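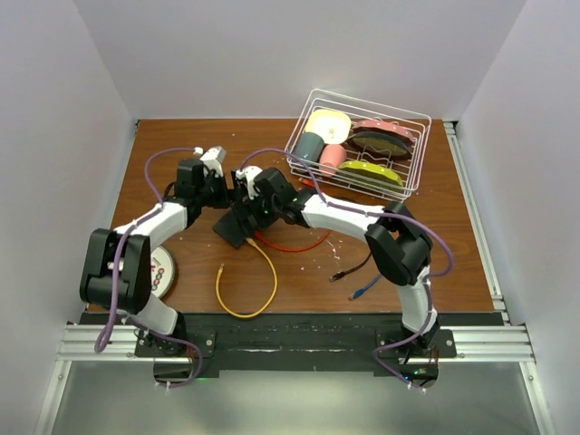 ## Purple cable on a two-arm cell: leave the loops or tie them down?

**skivstead_tech**

Two arms on the front beam, gripper ends nearly meeting over the table, network cable task. Purple cable runs along the forearms and swings wide at both elbows. I logged 204 cycles in May and had 2 stops that looked like a dropped connection. My lead wants the loops tied tight to the arm. I'm not convinced. What do you all do?

**mortarboard**

Tie them. A loop that hangs out past an elbow will catch on something sooner or later. We lost a whole shift at Aydoğan to one snag.

**Gifty Sarpong**

Disagree. Tie it tight and the cable bends hard at the same spot every cycle — then you're replacing it instead of chasing a snag. We ran one that way and it failed at 684 cycles, right at the tie. Slack at the elbow is there for a reason. Fix it at the base, where nothing moves. Yours has white ties down there already.

**mortarboard**

One cable is one cable. Could have been a bad batch.

**Gifty Sarpong**

Could have. I'd still like to see your numbers for the tight version.

**flatwasher9**

Is anybody going to ask if it's the cable at all? Two stops in 204 doesn't prove much. Check the connector above the left wrist first. Power down, reseat it, run the same job again before you move a single tie.

Also that front beam is pretty scuffed. Old marks or new ones? If the arms are touching it you've got a different problem.

**skivstead_tech**

The beam was like that when I took over the cell. I put tape over the worst of it for a week and the tape came off clean, so I don't think so.

The Flavel sales guy says their sleeve kit is good for "years of trouble-free motion." Anyone?

**flatwasher9**

Years of what motion, at what bend? Ask him that.

**mortarboard**

We have the Clirno one. It's fine. It's a sleeve. Makes it harder to see when the jacket is going, if you ask me.

**skivstead_tech**

OK, no sleeve. Reseated the wrist connector this morning, left the loops alone. I'll run it up to around 3,000 and post the stops, whichever way it goes.

**mortarboard**

Still say tie them.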